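Section 4. Preparing the mat and fitting the gears

Read this section to the end before you open the parts bag. The gear training set from Plustero is small, and most problems that customers write to us come from the first minutes of work.

4.1 The work surface

1. Choose a level table with light from the side or from above. Strong sun from a window makes the teeth difficult to see.
2. Lay the dark mat on the table and press it flat with your palm, from the middle to the corners.
3. Wipe the mat with a dry cloth. Do not use household spray, it leaves a film which later goes into the bores.
4. Leave free space on all sides of the mat, so that your sleeves do not pull it.

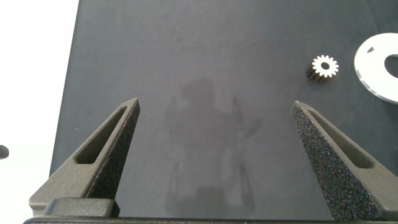

Can I work directly on the bare table?
It is possible for a short trial, but the gears slide and can chip their teeth if they fall. For regular use please keep the mat.

4.2 Checking the parts

1. Open the bag over a tray. Hold it low.
2. Turn each gear slowly between two fingers and look at every tooth. A small burr can be removed with a fine file, in direction away from the bore.
3. Put one drop of Prostach oil on a clean cloth and wipe the inside of the bore. Wait 9 minutes before fitting.
4. Keep the packing slip. The number on it is needed if you order a spare gear.

CAUTION: Small parts. Keep them away from children and animals. If a gear was dropped on a stone floor, do not use it before it is checked again.

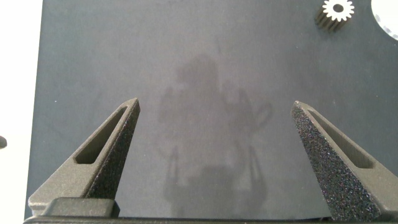
Oil is the point where most users do too much. One drop is enough for the whole set, and a bottle of 50 ml should last you for years. The old edition of this guide recommended oil on the teeth also — please do not follow it. Any mat will do if it is dark like this blue-gray one, so that a bright metal chip or a lost washer shows at once when you look across it. When you see an oil spot on the mat, turn the mat over and continue on the dry side.

4.3 Fitting the gears on the plate

1. Place the round plate on the mat with the pegs up.
2. Put the first gear on its post. Lower it straight, without pressing from one side.
3. Turn it with a fingertip. It must run free through one full turn.
4. Only now take the second gear. Until this moment let it lie flat on the mat, next to the plate.
5. Lower the second gear until its teeth meet the teeth of the first. If they stand tooth against tooth, turn the first gear a little and try again.

NOTE: Never use a hammer or pliers. A gear that does not go down by its own weight and a light touch is tilted.

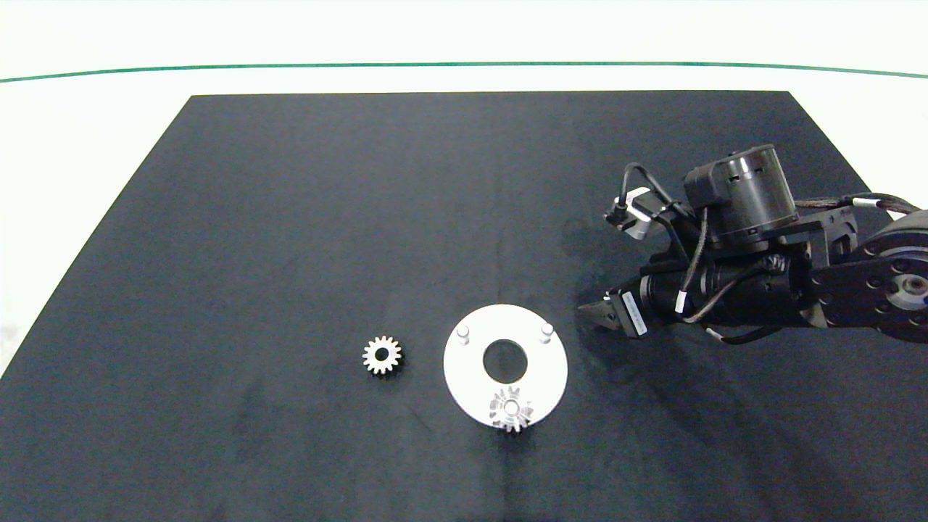
What should I do if a gear is tight on its post?
Lift it off, wipe the post and the bore again, and look for a burr at the lower edge of the bore. When it stays tight after cleaning, write to Dean Treloar at the spare parts desk and give the number from the packing slip.

4.4 After the work

1. Take the gears off in the opposite order.
2. Wipe them and put them back in the bag with the dry paper.
3. Roll the mat — do not fold it, because the fold line will stay and the plate will rock on it.

Spare gears are ordered under part number 900. The mat is sold separately.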